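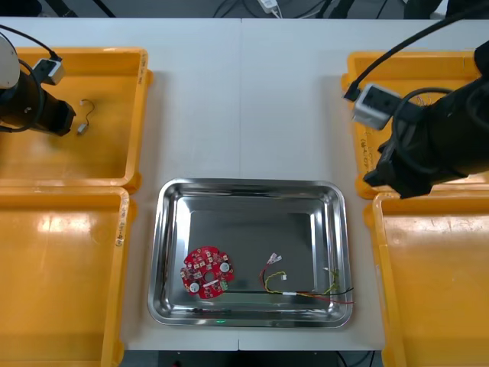

Home | News | Research | Opinion | Subscribe

Category: Labs & Methods

February 15, 2019
By Milagros Pacheco

Uyên La would like me to stop using the word "works." Her group at Rostia has a result, she says, and a result is a smaller thing.

The result is this. Two arms sort parts out of a steel tray and into yellow trays on either side. A person guides them through the job over and over, and a program learns to copy what the person did. La's group recorded 800 of these guided runs, then threw most of them out. A program trained on the 60 they kept did better at the sorting than one trained on the whole pile.

I told her that sounded too good.

"It should," she said. "I didn't believe it either. I made them run it again in September with different people doing the guiding."

And?

"The gap got smaller. It was still there."

How much smaller, she wouldn't say until the paper is out. What she would say is that the two programs were tested on 503 attempts in all, and that the parts were ones the arms had handled in training. That last point bothers me. A circuit board is stiff and flat. A bundle of wires with plugs on it lands differently every time you drop it. If you pick your best runs by hand, you may just be picking the ones where the wires happened to lie nicely.

La didn't argue. "That's the first thing a reviewer will say. We score the runs on how smooth the motion is, before we look at whether the part ended up in the right tray. But smooth and easy go together. I can't fully pull them apart."

She has tried. One test used only wire harnesses, tossed in from above by someone who had no idea which program was up next. The smaller set still came out ahead, though she calls that test "thin" and wants it left out of the headline.

I also asked about the trays. They stay in the same places, two on each side of the steel one. Move them a hand's width and what happens?

"It gets worse. Both of them get worse." She thought about it for a bit. "The small one gets worse faster."

That seems to me like the real finding, and it isn't in the draft she showed me. She says it will be in the next one.

Manzano, which pays for part of the work, has already put out a notice calling the method a way to cut training time. La winced when I read it to her. Somebody still has to make the 800 runs before anybody can choose 60 of them.

"I asked them to change it," she said. "They changed the picture."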